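# Report on the Visit to the Narkisum Bottle Works, Kostel

Submitted to the Ritotik Packaging Study Group. The visit took place on a Saturday in August, beginning at 9:30 a.m., and covered the sample room, the filling hall, the label store and the returns area.

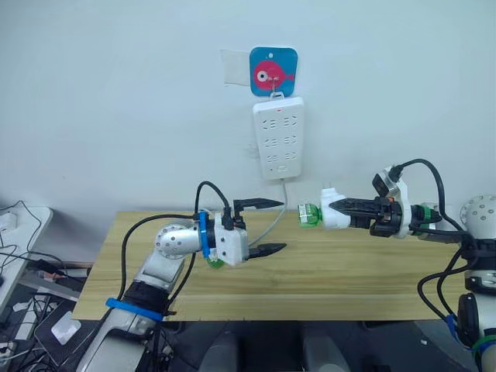
## Purpose of the visit

The study group had asked for a first-hand account of how a small works handles plastic bottles between filling and dispatch. Members have been comparing closures for household liquids since the spring, and several had questions about leakage in transit and about labels placed near the cap.

Narkisum fills bottles for other companies and does not sell under its own name. Its largest customer at present is Baranauskienė, a supplier of cleaning products to schools and guesthouses. The works agreed to receive 10 visitors. We were met at the gate by Pentti Mustonen, the site manager, and were accompanied throughout by Ivars Žukauskas, who is responsible for closures and labels.

## The sample room

The tour began in the sample room, a quiet space with white walls on the upper floor. Bottles are looked at singly at a light wooden table before a new order is approved. The bottle under review had a white cylindrical body with a green-tinted neck and cap section, and a small white label on the green end.

The position of that label led to the longest discussion of the morning. Mr. Žukauskas explained that a label near the closure can be read when bottles stand upright in a deep carton, where the body is hidden. It is also the part most often touched. Narkisum therefore asks customers to keep any printed text there short and to repeat it on the body or on the carton.

Samples are checked both upright and on their side. The side position is used for closures because a weak seal may hold for weeks on a shelf and then fail in a delivery van. Each sample stays in the room until the customer has signed the approval sheet - a rule which, Mr. Mustonen told us, was brought in after an order was packed with caps of the wrong thread.

## The filling hall

The filling hall is on the ground floor and was running a single order during our visit. An order of 2000 bottles is considered normal for a weekday shift. The Saturday run was smaller, at 400, and was being completed for a customer with a Monday delivery.

Visitors were asked to remain behind the yellow line and to remove rings and watches. The hall was clean and well lit, though conversation was difficult and those at the back of the group missed part of the explanation. We have suggested to Narkisum that future groups be divided in two.

Points noted in the hall:

- Empty bottles arrive in bags of 50 and are kept closed until needed.
- Caps are stored separately by color, with the order number written on the outside of each box.
- The first carton of every order is opened again and its contents checked by a second person.
- Cartons are marked with an arrow on two sides. Mr. Žukauskas would prefer all four.

## Labels and returns

The label store is a narrow room with shelves on one side and a cutting bench on the other. Paper labels are being phased out for products used in kitchens and washrooms, and the film labels that replace them cost more. Mr. Mustonen was frank about this. Smaller customers do not always accept the change, and two have kept paper for the time being.

In the returns area we were shown bottles sent back over the summer. Most had come back for dented shoulders, a few for caps that had worked loose. Returned bottles are emptied, sorted by fault and kept for a month so that customers may inspect them. The works does not refill them. Members asked if refilling might be considered, and were told that Baranauskienė had raised the same question and that a small trial is planned for next year.

## Practical information for future visitors

Kostel can be reached by regional train, and the works is a short walk from the station along the canal road. The final stretch has no sidewalk. Flat, closed shoes are required. There is no elevator to the sample room, and members who have difficulty with stairs should inform the works in advance. Coffee was served in the canteen at the end of the tour.

## Matters to be followed up

1. Narkisum will send its approval sheet for new samples in a form that may be shared with members.
2. The study group will forward its own notes on closures to Mr. Žukauskas.
3. A second visit, on a weekday with a full order in progress, has been offered and should be discussed at the next meeting.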